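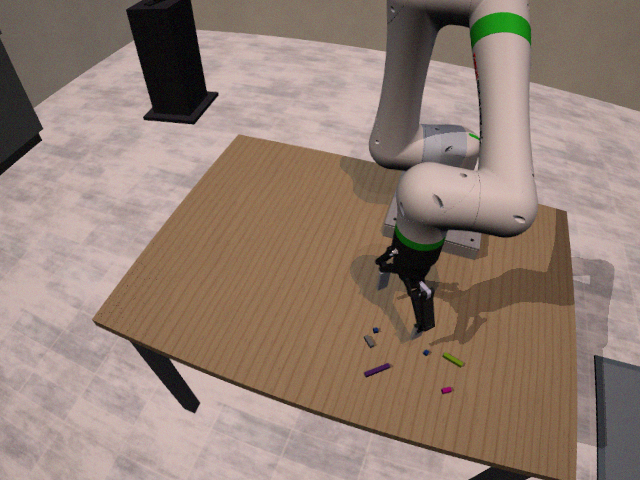 Build the table before you argue about the arm, Rongrong Lu wrote to us after the first part of this series, and then build it again in the simulator with the same mistakes in it.

The advice came too late for the workshop at Collow, where the arm had already been argued over for most of a winter. It was still the right order of work. A small robot cell in a shared workshop has to stand on something, and whatever it stands on will move when the arm stops quickly. The first bench moved enough to be felt with a hand. The arm returned to its taught position each time, as far as its own encoders could tell, and the block it was meant to pick up was somewhere else.

The job is modest. Small coloured blocks of differing lengths are tipped out in no set order, and the arm picks them up singly and puts them away by size. Berenice Aguirre chose the task as a stand-in for the workshop's real nuisance, a drawer of mixed spacers and offcuts that gets tipped out and sorted by hand whenever the lathe is in use. Blocks are easier to see than spacers, easier to grip, and cheap to lose under the bandsaw.

The arm was bought used through Dadero for £835, without a gripper and with a cable set that belonged to a different model. The controller is a Gilchrist unit, older than the arm, which needed a new fan and a replacement for the connector on the emergency stop circuit. That connector took longer to find than any other part in the build. The stop button itself is new, and is wired directly into the safety input with no software in between.

The second bench has a wooden top, 22 mm thick, on a welded steel frame. The arm is bolted through the top to a plate underneath, so the fixings pull against steel. Aguirre checked for movement with a dial gauge on a separate stand, running the arm at full speed to a fixed point and stopping it there. The needle now settles before the gripper closes. On the first bench it did not.

Most of the work since then has been done with the real arm switched off. The group uses Botis, a simulator that will run on the workshop's one decent desktop computer, and the table, arm, gripper and blocks have all been modelled in it. Each run begins with the blocks scattered at random. The program picks a target, brings the gripper down over it with the fingers open, closes, lifts and checks whether anything came up. Failed runs are saved along with the starting layout, so that they can be repeated after a change.

By the end of the first long test there were 2,009 runs on file. The failures fell into three groups. The commonest was a finger coming down on a neighbouring block while reaching for the target. Next came long blocks gripped too near one end, which tilted as they were lifted. The last and most awkward group involved the smallest cubes, where an error of position that would not matter on a longer block was enough to push the cube away as the fingers closed.

The first group was dealt with by changing the order of picking. The program now scores every block by how much clear space lies on either side of it, and takes the best one first. Clearing the easy blocks usually makes room for the rest. Where it does not, the arm lowers one closed finger pair beside the cluster and pushes sideways a short distance, then looks again. Aguirre was against the push on the grounds that it hides a weak planner — she may be right — but it has stayed in.

Tilting was cured by aiming for the middle of the block, which the program had been doing all along with a wrong figure for the middle. The model of the gripper had its origin at the mounting flange and the measurement had been taken from the fingertips. Once this was put right, a good many failures from the other groups went away too.

The cubes remain. Slower closing helps a little in Botis and rather more on the bench, where friction is higher than the value typed into the model. Soft pads helped as well, until dust from the sander got on to them. Wiping them down before each session is now on the start-up sheet, below the fan check and above the stop test.

Shadows have been a separate trouble. The camera program separates blocks from table by colour, and a dark block lying in the shadow of the arm tends to be missed. The present fix is to move the arm well clear before each picture is taken, which adds time to every pick. A second lamp has been bought and a bracket for it is being made from scrap angle. If the bracket is finished in March, the camera settings will be taken again from the start, and the saved failures run through once more with the new lighting in the model.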